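Project report: a rim detector and grasp planner for steel trays
Eftychia Tsoukalas and Chrysoula Mavromatis
Version handed in 2019-01-25

1. What we set out to do

The arm in the teaching lab already had a working controller when we started. It could be sent to a pose and it could open and close the gripper, and an earlier group had left a planner called Lalar that picks a grasp from a point cloud. Lalar works well on boxes and bottles. It does badly on trays, because it looks for the middle of an object and tries to close the fingers there, and the middle of a tray is a floor with nothing to hold.

Our task was to add a second grasp type to Lalar that takes a tray by its rim. We wrote three pieces: a rim detector that runs on the wrist camera, a small planner that chooses a place on the rim and a wrist angle, and a check that decides whether the grasp is good enough to lift. Eftychia wrote the detector and most of the logging. Chrysoula wrote the planner and the check. The state machine that joins them was done together.

2. Set-up

All code is Python, except the controller, which we did not change. Messages between the parts go over Grevik, the lab's own message layer. We labelled 3,021 wrist camera images by hand using Clisport and marked the outer edge of the rim in each one. Most of the labelling was done in December and took longer than planned.

The detector returns a curve in the image. The planner turns it into a line in space using the known height of the table, then cuts it into short pieces and scores each piece for straightness, reach and clearance. The best piece gives the target for the point midway between the fingertips.

Wrist camera views from the tray work:
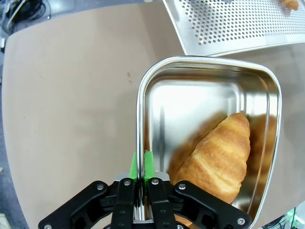
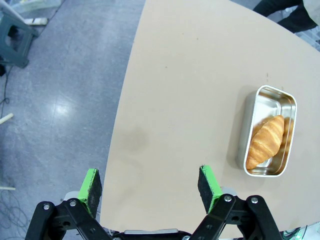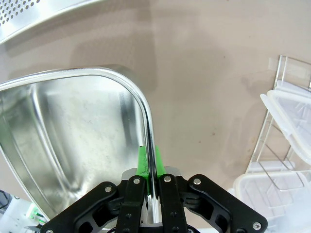
The rim is a harder thing to find than we expected. Our first detector looked for long bright edges, and polished steel has plenty of those that are nowhere near the rim. Fold lines in the walls, glare from the lights and reflections of whatever is close by all gave false curves. Food made it worse. In the first view there is one croissant in the tray, but its golden reflections show on the inner walls on both sides of it, and a simple colour rule would happily count those as more pastry. We dropped colour altogether and trained a small network on the labelled edges. It still makes mistakes at the rounded corners, so the planner now throws away any piece of rim that bends more than a set amount.

The fingertip pads helped us with the check. They are bright green and easy to segment, so we fit a box to each pad and ask whether the detected rim passes between the two boxes. If it does, and the finger gap reported by the controller agrees with the rim thickness, the grasp is passed. Otherwise the gripper opens, backs off and asks for a new target.

3. Tests

We ran 47 grasp attempts with the final version. The fingers closed on the rim and the check passed on the first try in more than 17 of them, and most of the rest passed after one new target. In 3 attempts the arm gave up after reaching the retry limit. All of those had the tray turned so that the only straight piece of rim was near the edge of the reach.

We also compared against the old Lalar grasp, but stopped early as it kept driving the fingers towards the tray floor and the force limit kept tripping.

4. Problems left over

The table height is typed into a settings file. If it is wrong by a few millimetres the fingers arrive too high and close on air. Dr Stefanou suggested touching the table once at start-up and reading the height from the arm, and we have written this but not tested it.

The check only looks at one moment, just after closing. It does not notice a tray slipping later on. Logging the finger gap during the lift would be a cheap way to start on this, and the logger has a field for it which is empty at present.

The code is in the group folder under rim_grasp. Run the detector on its own first with the replay script, as the full state machine will not start unless Grevik is up.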